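Search this site Search Go

Refill larder at Grevel gets its own lid and jar bench

The refill larder in Grevel has opened a swap bench for spare jars and lids, and the first month has gone better than anyone there dared hope! Households brought in 3,000 pieces during September, many of them straight from the backs of cupboards, and most have already gone home again with somebody else.

"People arrive with one jar and a long story about it," said Maricica Nistor, who set up the bench with 25 helpers from Grevel and neighbouring Beden. "I love that part."

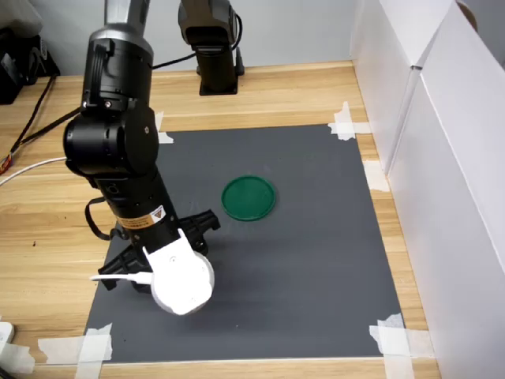 Lids are what everybody wants, it seems. Jars last for years, but the tops get bent, lost or lent out with the chutney, and the bench now sorts them into 13 sizes so that a match can be found in a minute or two. Colour helps as well — a round green one with a raised rim, set down on a plain dark grey surface, is easy to spot from across a room, and regulars have started asking for theirs by shade.

Melina Liapis came over from Salcedo with a bag of odd tops and left with six that fit her grandmother's pickle jars. "I've been using cling film and elastic bands since spring," she said. "I'm thrilled, I really am."

The bench is open every morning until noon and swaps are free. Clean, dry lids only, please — and anything with a rubber seal goes in the separate tray by the door.

Related items
Beden allotments share out a bumper plum crop
Tradau mending café looks for a second sewing machine
Salcedo library extends its evening hours

We use cookies to remember your settings. Accept Manage choices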